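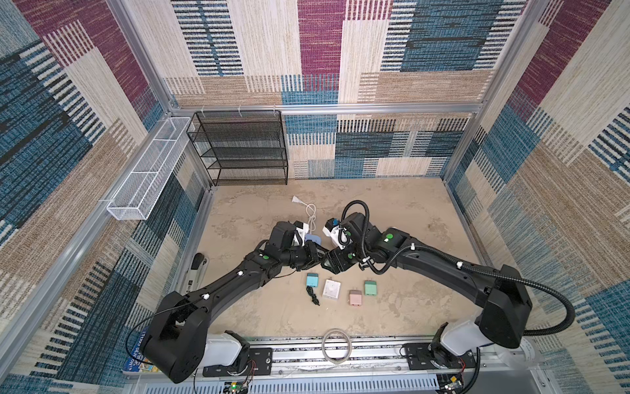 Setting up scheduled test runs

A scheduled run starts a saved test suite at a set time without anyone signed in. Nilance keeps the schedule on the server, so you can close the desktop client once the schedule is saved.

Before you start

You need the following:

– A project with at least one saved suite. Draft suites do not appear in the schedule list.
– The Maintainer or Owner role in that project.
– A runner that shows as Online on the Runners page. See Section 3 if you have not installed one.

Note: Schedules made in the old Prarnen client are not carried over. Write down the start times before you upgrade and enter them again using the steps below.

Create a schedule

1. Open the project and click Schedules in the left menu.
2. Click New schedule.
3. Type a name. The name appears in the subject line of result emails, so keep it short.
4. Under Suite, pick the suite you want to run.
5. Under Branch, pick a branch or leave the setting at Default. If the branch is later deleted, the schedule is paused and the owner gets an email.
6. Under Runner, pick a single runner or a runner group. With a group, the job goes to the first runner that is free.
7. Set the start time and the time zone. The time zone is taken from your profile the first time you open this page and does not change if you edit your profile later.
8. Choose how often the suite runs: once, daily, weekly, or custom.
9. Click Save. The schedule appears in the list with the status Active.

If you chose custom, enter a cron expression in the box. The next four start times are shown under it. Check these before you save. An expression that is valid but never matches a real date is accepted, and the preview stays blank.

Caution: Do not point two schedules at the same test database with start times close together. Nilance does not lock the database between suites, and one run can delete records that the other is using.

Set retries and time limits

1. In the schedule list, click the name of the schedule, then click Limits.
2. Enter the number of retries for a failed test. The default is 0 and the highest value is 3.
3. Enter a time limit for the whole run in minutes. When the limit is reached, the test in progress is stopped and marked Timed out. Tests that have not started are marked Skipped.
4. Click Save.

Retries apply to single tests – the suite as a whole is never restarted. A test that passes on a retry is marked Unstable in the report and counts as a pass in the totals.

Send results by email

1. Open the schedule and click Notifications.
2. Add the addresses, one per line.
3. Select Failures only if you do not want an email after every run.
4. Click Send test message. If nothing arrives, check that your mail server accepts mail from the address shown at the top of the page.

Pause or delete a schedule

To pause a schedule, turn off the switch next to its name. A run that has already started will finish. Missed start times are not made up when you turn the switch back on.

To delete a schedule, open it and click Delete at the bottom of the page. Past reports are kept under Reports.

Caution: Deleting a suite also deletes every schedule that uses it. There is no undo.

If a run does not start

Status is Waiting: no runner is free. Wait for the current job to end or add a runner to the group.

Status is Blocked: the runner version is too old for the server. Update the runner and click Run now.

Error 873: the saved sign-in for the code repository has expired. Go to Project settings, then Connections, and sign in again. The schedule picks up the new sign-in at its next start time.

Section last updated 24 July 2021 by Yi-chun Sin.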